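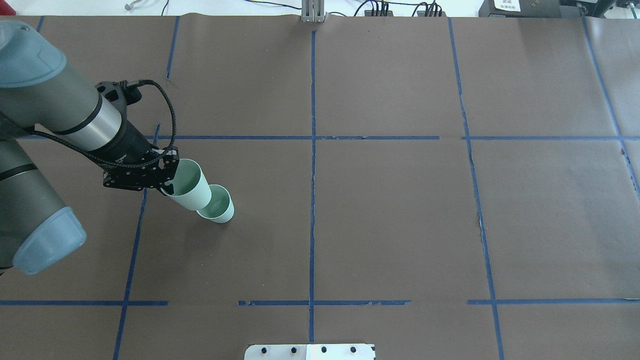
Cup task on the taped bench, seen from the head camera. The gripper is at the rim of the nearer cup.

Stolmont Bench Recording Station

The Stolmont is a tabletop station for recording demonstrations of manipulation tasks. An operator guides the arm through a job, and the station saves camera video, joint positions, gripper opening and operator commands on one clock. The recordings are used to train a policy by imitation. The station does no training itself.

It is sold to labs and product teams that need many examples of short tasks done the same way by different people: picking up cups, sorting parts into trays, folding cloth, opening and closing containers. If you need a mobile base or a very large work area, see the Cuypers floor unit.

What a session looks like

The operator picks a task card on the screen, sets out the objects and presses the left foot pedal to start an episode. A second press ends it. The right pedal discards the episode and returns the arm to its home pose. Default episode length is capped at 30 seconds, which can be changed for each task.

After each episode the operator marks it as success, failure or partial. Failed episodes are kept by default in a separate folder. Some customers train on them and some don't, and it is easier to delete them later than to collect them again.

Tape grid

We lay blue tape on the tabletop to mark off start regions. The lines don't need to be square or evenly spaced. Their job is to give the operator a place to put things and to give the reviewer a way to check that start positions were spread over the table. The task card names a region, the operator sets the objects inside it, and the region is saved with the episode.

Tape wears. Edges lift and chip with use, and that has no effect on the recording. If you replace a strip, put the new one on the old line, or enter a new layout number in the settings so the two sets of episodes stay separate.

Cup task

Two-cup tasks are included on the starter card set. Light-colored cups with a plain outer wall are a fair test of a camera setup, as there is little pattern on them to track. The starter cards cover:

Grasp by the rim, one finger inside
Grasp by the outer wall
Stand a tipped cup upright
Separate two cups that are touching
Place one cup inside the other

The tipped-cup cards call for the widest range of start angles. Plan on more episodes for those than for the upright ones.

Sample set

Every station ships with the Judar sample set, which has 2,099 episodes recorded by our own operators on the cup and tray cards. Use it to check your data loader before you record anything. It is not large enough to cover a new object, and we don't recommend mixing it with your own episodes unless your camera is at the same height and angle as ours.

Fitriani Pattinasarany, who runs our recording room, wrote the operator guide that comes with the set. It covers pacing, when to discard, and how to hand over between operators in the middle of a batch.

What is in the crate

Arm with two-finger gripper, cabled
Head camera and mount
Tabletop, untaped, with mounting hardware
Control box and power supply
Two foot pedals
Blue tape, 3 rolls
Starter task cards
Judar sample set on a drive

The workstation is not included. Requirements are on the data sheet.

File output

Each episode is one folder holding a video file for each camera, a table of joint and gripper values, and a small text file with the task, region, operator number and result. The Vesirent export tool converts a whole batch to the common training formats and flags episodes with dropped frames. It runs from the command line and does not need an internet connection.

Setup and care

Allow one working day for setup, including camera calibration. Keep cable loops at the wrist free enough that the arm can turn through its full range without pulling on a connector, and check them at the start of every shift. Wipe the tabletop with a damp cloth. Solvent cleaners will loosen the tape adhesive.

Calibrate again whenever the camera mount is moved or the arm is unbolted.

Options

Wrist camera
Second arm, mirrored
Soft finger pads, pack of 5 pairs
Extra task cards (kitchen, parts sorting, cloth)
On-site operator training

Lead time and price depend on options. Send us your task list and the sizes of the objects you plan to use, and we will return a quote with a suggested camera position.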